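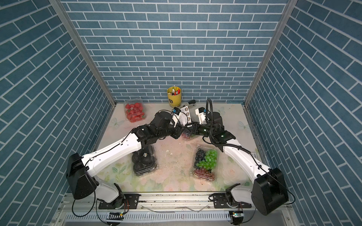 *Fig. 4. Blue brick panels on three sides, floral sheet on the floor, with crumbs on it.*

## 4. Lining the booth and keeping it clean

This section explains how to fit the Lumorero brick panels and the printed floor sheet, and how to remove crumbs from the floor. Please read all the steps one time before you start. You need a soft brush, a dustpan, a dry cloth and the strips of double-sided tape from the bag marked Clikusell.

### 4.1 Fitting the wall panels

1. Wipe the inside of the walls with the dry cloth. Let the surface rest for 30 minutes if you used any cleaner on it.
2. Begin with the back wall. Hold the panel against the two corner posts and check that the white mortar lines are level.
3. Press from the middle to the outside with a flat hand.
4. Fit the left panel, then the right panel. The side walls lean, so their brick rows will look diagonal when you stand at the front. Please do not try to correct this by turning the panel.
5. Check that both aluminum posts stay free. No panel should cover a post.

> **Note:** The bricks are only printed. If a corner lifts, add a short piece of tape behind it. Do not use nails.

### 4.2 Laying the floor sheet

1. Unroll the sheet with the roses and butterflies facing up. Leave it flat for 12 hours, with a book on each end.
2. Slide it in from the front until it touches the back wall.
3. Smooth it toward the left and right sides. Small waves can be pushed out by hand – big ones mean that the sheet must be lifted and laid again.
4. Tape the front edge only. You will want to lift the sheet later for washing.

**Caution:** Do not cut the sheet inside the booth. The knife will mark the wall panels.

### 4.3 Removing crumbs and flakes

The print is pale, so dark specks are easy to find on it. White flakes are more difficult, especially on the cream parts. Look at the floor from a low angle.

1. Take out any container that stands on the floor.
2. Brush from the back wall to the front, with short strokes.
3. Collect everything in the dustpan. Do not blow on the crumbs, they will go behind the panels.
4. Wipe the sheet with the cloth, a little damp, and dry it at once.

For grease spots, use one drop of Nellon soap in the water. Test it first in a back corner.

Spare panels and sheets are ordered under part number 227. Questions about the fitting can be sent to Lụa Đồng at Vũ.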